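In defense of the half-empty table

I have been thinking about tables lately, which my wife says is a sign I need to get out more. She may be right. But hear me out, because I believe most of us are living with too much stuff on every flat surface we own, and I think it's making us grumpy.
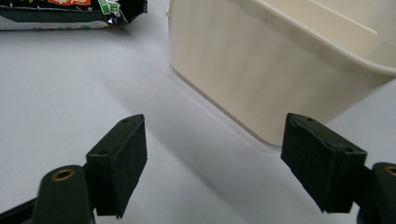
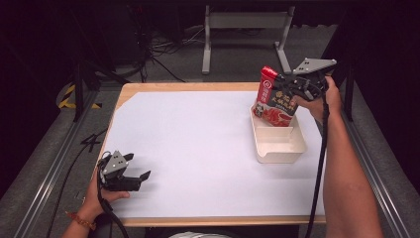

It started with my mother's kitchen. When I was growing up in Asamoah, she had one table and it did everything. Dinner, homework, sewing, taxes, the annual October business with the plums. And every time somebody finished with it, the table got cleared. All the way down. You didn't leave your math book on it "for tomorrow." There was no tomorrow as far as that table was concerned.

I hated this rule. I was a kid who liked to spread out, and I swore that when I had a place of my own I'd leave things wherever I pleased. And boy, did I. My first apartment had a desk I didn't see the top of for two years. I paid bills late because they were under something. I once bought a second stapler, then found the first one, then lost both.

So here's my opinion, and I'm going to be stubborn about it: the most useful thing you can put on a table is nothing. Or close to nothing. I'm talking about having a good-sized piece of open space that you leave open on purpose, so that when you feel like doing something you can just sit down and do it.

Think about how many little projects die because of the clearing. You get an urge to write a letter or fix the lamp or try a pie crust. You walk over, and there's the mail, a charger, somebody's hat, a bag from the pharmacy. By the time you've moved it all to the chair (it always goes to the chair, doesn't it?) the urge has gone and you're looking at your phone.

I brought this up with my neighbor Michalis Dimitriou, and he disagreed with me so completely that I had to go get more coffee. Michalis repairs clocks. His bench is a disaster, and he says that's the point – he can see everything he's got going, and if he put it in drawers he'd forget it existed. He told me a clean bench belongs to a man who isn't working. Then he reached into the mess without looking and came up with exactly the tiny screwdriver he wanted, which I thought was showing off.

I'll give him this much. There's a kind of mess that is really work in the middle of being done, and I have no quarrel with it. If you have a jigsaw puzzle going, leave it. If you're halfway through a quilt, I'm not going to come over and fold it. My complaint is with the other kind, the stuff that isn't part of anything. It landed there and it stayed.

And we buy things to manage it! I was in a store in Nudusitz last fall and counted, because I was annoyed, 54 different trays, caddies and little baskets for keeping on your counter. One of them cost 99 dollars. For that money you could take the whole family out for dinner and have somebody else clear the table. I own several of these organizers myself, and what I've learned is that a basket on the counter fills up, and then you have a full basket on the counter.

People tell me it's different when you have small children, or when your kitchen is the size of a closet. Sure. My sister in Wonetti raised three boys in a place where the ironing board was the guest table. She still kept one end of her counter clear, maybe the width of a newspaper, and she'd defend that spot like a mother goose. Everybody knew it. You could set your keys down anywhere else.

I've been trying it her way since the new year. One end of the dining table is off limits for parking things. I've slipped plenty, and there was a bad week with a box of Christmas lights. But I've written more letters this winter than in the last ten, and I finally glued the sugar bowl.

My wife has started using it too, for her seed catalogs. She was out there past eleven last night with a pencil and a ruler. When I got up this morning the catalogs were still there, and I'm deciding whether to say anything.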